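How to size up a part-time master's in IT before you pay the deposit

I finished a part-time master's in information technology with a full-time job on the side, and I've since sat on the other side of the table, reading CVs from people who did the same. I'm glad I did mine. I'm much less glad about how I chose it, which was by reading a brochure on a train and believing most of it. What follows is the method I'd use now. It takes a couple of evenings and a few slightly awkward emails.

Step 1. Write down what you want to be different

Before you open a single course page, write one sentence about what you expect the degree to change. "Move from support into network design" will do. "Grow as a technology leader" won't, as that's their sentence and you've borrowed it. If you can't manage one, put the whole thing off until the next intake. They will still be keen to have you.

Step 2. Get the module list with the years it ran

Course pages list everything a department has ever taught or hopes to teach. Email admissions and ask which optional modules ran last year and which ran the year before. When Kirstin Cruickshank was choosing between Havcombe and a distance course, the page for one of them offered a cloud security option that hadn't run for two years. It was still there the following March, with a new photograph.

If the reply says modules are "subject to demand", ask how many people have to sign up. Havcombe told her 8, straight away, and I count that in their favour.

Step 3. Do the sums on your hours

Take the stated study hours and treat them as a minimum. Mine came to 200 for a single module, including lectures, reading and the assignment. Spread that over the weeks of term, then look at your calendar and cross out the evenings you already know are gone. Do it on paper. People who do this in their heads always find more free time than they have.

Ask as well when the live sessions are. "Flexible" can mean recorded lectures, or it can mean a compulsory seminar at 6 pm when you're still on shift.

Step 4. Find the whole price

The headline fee is only the start. Ask separately about each of these:
Deposit, and whether you get it back
Resit charges
Software or lab licences
Travel and a bed for any residential weekends
The fee for taking an extra term over the project

Zyanya Gallegos was charged £1150 to carry her project over by one term, after her employer moved her to another site. It was in the regulations. She hadn't read them, and neither would I have. Read them.

Step 5. Be rude about the employment figure

Every programme has one. Say a page tells you that 80 per cent of graduates were in skilled work or had been promoted within a few months. For part-time students that figure tells you very little. Most of them had skilled jobs when they enrolled. You need to know three things: how many graduates answered the survey, whether full-time and part-time students were lumped together, and how many were already in the same post on the day they started. I've asked four departments for that last number and had it from one.

Step 6. Talk to a graduate the department didn't pick

The department will happily put you in touch with someone delightful. Have the chat, then find someone yourself. Search a professional networking site for the course name and write to two or three people who finished in different years. Keep it short. Ask what they'd skip, how long marking took, and whether their project supervisor turned up.

Buppha Onsri gave me the most useful reply I had, and it was a single line: "Good teaching, feedback always arrived after the next deadline." That wasn't in the brochure.

Step 7. Look hard at the project

The final project is where part-time students come unstuck. Check whether you can base it on your day job, and who owns the work if you do. Thanakorn Duangkaew built a ticket-routing tool called Hornora for his and spent longer getting his employer to sign the permission form than he did on the first version. Get that conversation going in your first term.

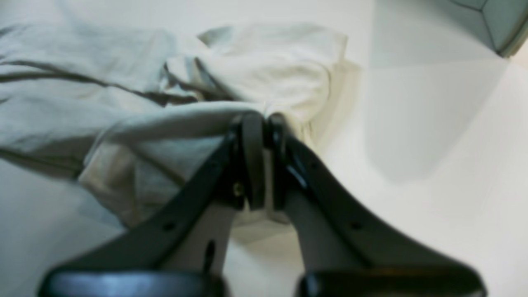
Should I tell my employer I'm applying?

Tell them before you accept the place, especially if you'll need time off for exams or want help with the fees. If they do offer money, read the repayment clause, as many agreements ask for some of it back if you leave within a set period.

Step 8. Sit in on something

Ask to attend one ordinary evening lecture. Open days are theatre. At an ordinary lecture you'll see how many people turn up and whether anyone asks a question. If the department says it can't be arranged, ask for an unedited recording. If that can't be arranged either, I'd look elsewhere, however nice the campus is.

Step 9. Wait a fortnight

Early-bird discounts are there to stop you doing this step. Leave your notes in a drawer, take them out two weeks later and read your sentence from step 1 again. If the course still matches it, pay the deposit and keep the receipt.

Samran Thongdee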